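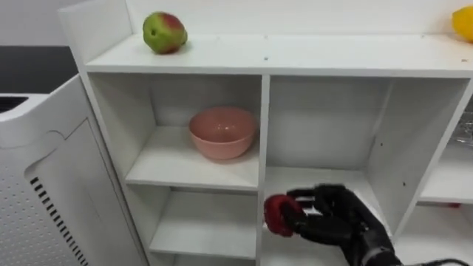
Every few months a robotics company announces that the housework is nearly solved. Prandetti said it in March, when it offered trials of its Tralby home machine, and I spent an afternoon waiting for it to tidy up. The chore it was set would not tax a toddler: an apple on top of a white shelving unit, a pink bowl in one cubby, a small red thing with a bumpy skin held in black fingers. Getting hold of something that size with a jointed hand is hard, and I don't sneer at the engineering. I do wonder who is going to pay for it.

By the company's own log, Tralby made 672 pickups over the trial and needed a person to step in on 34 of them. That sounds fine until you picture your own kitchen. One job took 9 minutes. I could have done it with a phone in my other hand.

Bautista, a rival, promises a machine that folds towels and loads the dishwasher within two years. It has promised that before. For now I'd ask any of these firms to leave its robot in a house with a dog, bad light and a drawer that sticks, and come back in a week.

We use cookies to improve your visit. By continuing to browse you accept our cookie policy.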